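Katbridge group teaches robot arm to place bottles with demonstrations from an art room

A small research group in Katbridge has reported a new result in teaching robots to pick up and put down everyday objects. The group, led by Marloes Van Hecke, found that a robot arm learned a simple bottle task better when the training examples came from a crowded table than when they came from a clean one. The report was presented in May at a one-day meeting in Sukow.

The method does not need a robot during the teaching. A person holds a gripper tool in the hand, with a camera fixed on it, and does the task in the normal way. The camera sees the two fingers of the tool and whatever is between them. Later, a computer model learns from these recordings how the fingers should move, and the model is then used to control an arm that has the same kind of fingers.

For this study the group collected 4000 demonstrations. Half of them were made on bare tables in the laboratory. The other half were made in rooms which were already in use for something else, and the people who held the tool were asked to leave the tables as they found them. One of these places was an art room, where the work was done between sculptures, paper, plants and jars. 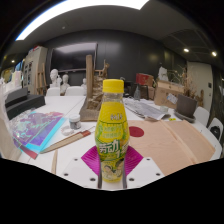 Zofia Pawlak planned the collection and wrote the instructions for the people who did it. She said that the first version of the instructions was too strict. It told people exactly how high to lift and how fast to move, and the recordings became very similar to each other. In the second version there were only a few rules. The object had to be grasped on the lower part of its body, it had to be lifted free, and it had to be set down upright on the target. Everything else was left to the person.

"When we looked at the first recordings, we could almost not tell one person from another," Pawlak said. "It looked very nice, but the arm learned only this one path. If something stood in the way, it did not know any other."

The group trained two models. Both had the same size and received the same number of demonstrations, but one learned only from the bare tables and the other only from the rooms in use. The arm was then tested on tables it had not seen before, with a different arrangement of objects for each attempt. Each model had 80 attempts. An attempt was counted as good when the bottle was standing on the target and the fingers had let it go completely.

The model from the bare tables succeeded in 55 percent of its attempts. The model from the rooms in use succeeded in 80 percent. On a bare table the two models were nearly equal, and the group did not find a clear winner there.

Most of the failures of the first model happened before the bottle was touched. The arm moved toward another upright object, or it stopped over the table and did not decide. The second model failed more often at the end, when the bottle was already over the target. It sometimes opened the fingers too early, and the bottle fell over.

Iwona Dudek, who studied the failures one by one, thinks that the end of the task is the harder part for this kind of camera. The object is between the fingers and hides a part of the target from the view, and the model must remember where the target was. People do this without thinking. In the recordings many of them come to the target a little from the side and only then move over it, and the group now wants to know if the model can be taught to do the same.
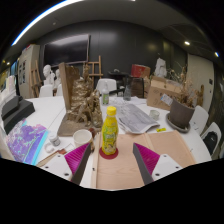

Next tests

The group will continue with the same fingers. They have soft ridged pads that bend around the object, and Dudek said that a change of pads would make the old recordings difficult to use. She would like to have more recordings in which something goes wrong and the person corrects it. There are very few of them in the present collection, because people who made a mistake usually stopped and began again.

A second team, at the Brirnier laboratory, will repeat the test with its own arm. Leokadia Kozłowski from that laboratory was at the meeting in Sukow and asked how much of the difference comes from the crowded tables and how much from the different light in each room. Van Hecke answered that the study cannot separate the two. The laboratory had the same lamps for all recordings, while the other rooms had their own lighting. The Brirnier team plans to record on bare and on crowded tables in the same room.

Jonalyn Dagdag is preparing the recordings for other researchers. She must first check them for faces and for private papers on the tables, and this work will take 6 months. After that the collection will be given free of charge to universities that ask for it, together with the instructions in both versions.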